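From: Ratih Khoo
To: camenico-users
Subject: Re: [camenico-users] Right arm drops out mid-stretch, left keeps pulling

Hakim Kusuma wrote:

> Hi all,
>
> We run two arms on one table, cloth work mostly. Last week the right one
> stopped answering in the middle of a stretch. No torque, just sagging
> down toward the table with the cloth still in its jaw. The left arm
> did not notice and carried on with its half of the motion until I hit
> the stop.
>
> Nothing broke, but my hand had been in there a minute earlier to
> straighten a corner, so I am not happy about it. The log says "bus
> timeout, joint 5" and then the same for every joint after it.
>
> I swapped the USB adapter and the power supply. It ran fine for a
> day and then did it again. Is this a known thing? Should I be looking at
> the motors?
>
> Hakim

Hi Hakim,

We had the same fault on our pair, the one the lab calls Mangundap, and it took us far too long to find. I'd leave the motors alone for now. I'll write out what we saw and what we changed, in the order it happened, so that people searching the archive have it in one place.

Our setup is close to yours. Two arms on the front beam of a white table, the communication cable run up the outside of the links to the gripper end, one controller process per arm, and a Poltus script above both of them that hands out the trajectories. The task is to pick a cloth up by two ends, lift it, pull it until it is nearly flat, and lay it down.

The first dropout came at episode 449 of a long run. I wasn't in the room. Sulastri Rahman was, and she wrote down that the right arm went limp at full reach and that the left arm dragged the cloth across the table before she got to the switch. The log had a timeout at joint 5 and then everything past it, same as yours. We restarted, it homed without complaint, and we went on. I should have stopped the run there and I didn't.

The second one was at episode 686. It was the same arm and the same part of the motion. This time the cloth came out of the gripper and the left arm, with nothing holding it back any more, overshot and hit the side wall. There was a mark on the wall and a bent finger pad. At that point we took the arms out of service and started looking properly. 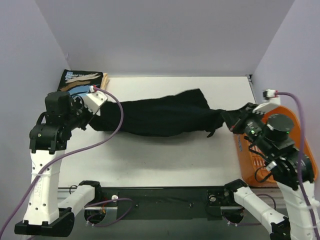 We did what you did first. New adapter, no change. Different power supply, no change. Ilham Tambunan put a meter on the supply rail and logged it through a few dozen stretches, and the voltage dipped when both arms pulled but stayed well inside the limits. He also swapped the joint 5 motor for a spare. That seemed to fix it for most of a day, and I now think that was only because he had disturbed the wiring while he had it apart.

What gave it away was the position. I went through the joint angles logged just before each timeout, and both times the arm was stretched out with the wrist turned past the same angle. So we held the arm in that pose by hand with the motors off and the bus still polling, and wiggled things. Pressing on the cable where it left the connector at the wrist did nothing. Pulling it lightly in the direction it gets pulled at full reach dropped the bus at once. We could repeat it as often as we liked.

The cable was tied down too close to the connector. With the arm folded there was plenty of slack, and that was the pose we had been in when we fitted the ties. With the arm out and the wrist turned, the slack was gone and the plug was being levered sideways in its socket. It never came all the way out. One contact lifted for a few milliseconds, which was enough, and as the arm sagged the plug settled back into place. That is why everything looked fine on every restart.

You can check this in ten minutes:

1. Motors off, bus powered, polling script running.
2. Move the arm by hand to the far end of the stretch and turn the wrist both ways as far as your task uses. Support the elbow while you do it.
3. Watch the loop of cable near the gripper. If it goes straight anywhere in the range, it's too short.
4. Pull the cable gently, in line with where the arm would pull it, and watch for missed replies.
5. Do the same at every connector further down, on both arms.

We cut all the ties near the wrist, left a wide loop, and put the first tie well down on the long link. A big loop is ugly and it can catch on things, so look at where it goes when the wrist comes back. Ours brushed the forearm in one pose and we had to shift it a bit. Don't pull the ties tight. They only need to keep the cable from wandering.

The second half of your message worries me more than the first. A loose plug is going to happen to everyone sooner or later. The left arm carrying on by itself should not happen, and in our case that was our own fault. The two controllers knew nothing about each other. Each had a watchdog, but the watchdog only looked after its own bus. When the right one lost its motors it logged the error and exited, and the script above was still waiting for a "done" message that was never going to come. The left arm had its whole trajectory already and simply finished it.

Here is what we changed:

– Each controller now sends a heartbeat to the other. If one misses 6 in a row, the other holds position, and it does not release the gripper.
– Trajectories are sent in short pieces, so an arm that loses contact with the script runs out of motion quickly.
– A bus timeout on either side is treated as a stop for both. There is no automatic restart. Someone has to walk over and clear it.
– The stretch has a limit on motor current. Before, we stopped on distance alone, which is a poor idea with a cloth that might be gripped in a different place each time.

On holding versus cutting power: we argued about this for a while. Our first version cut torque on both arms, and the result was two arms falling instead of one. Holding is better for our table, with these arms and these loads. The stop button still cuts everything, and it's wired in hardware and doesn't go through any of this software. If you are reaching in, use the button. Please don't rely on a paused script or on the hold. We now have a rule that no hands go past the front beam unless the button is down, and that includes straightening a corner. It slows us down a little and people grumbled in the first week.

Since the change we have done 871 episodes on the same pair. There was one stop, on the left arm this time, from a connector at the shoulder that I had not pushed fully home after cleaning. Both arms held, the cloth stayed where it was, and the log named the right joint. I was glad to see it work, although I would have preferred to seat the plug.

Two things I still don't know. One is whether the sockets that were levered for months are worn. Olaia Paredes thinks we should replace the wrist boards on the right arm anyway, and she is probably right, but we only have one spare. The other is whether the retry setting in the current Camenico release hides short dropouts. With retries at the default, ours logged nothing at all for the small glitches that must have come before 449. I have turned retries down and made each one print a line. If anyone has looked at that code, I'd like to hear what you found.

Hakim, could you send the joint angles from just before your two timeouts? If they're close together I'd bet on the cable. If they're far apart, look at the daisy chain lower down, where joint 5 may only be the first one to be asked after the break.

The heartbeat code is short and not pretty. I can post it here if people want it, but read the hold part carefully before you run it on anything heavier than what we have.

Ratih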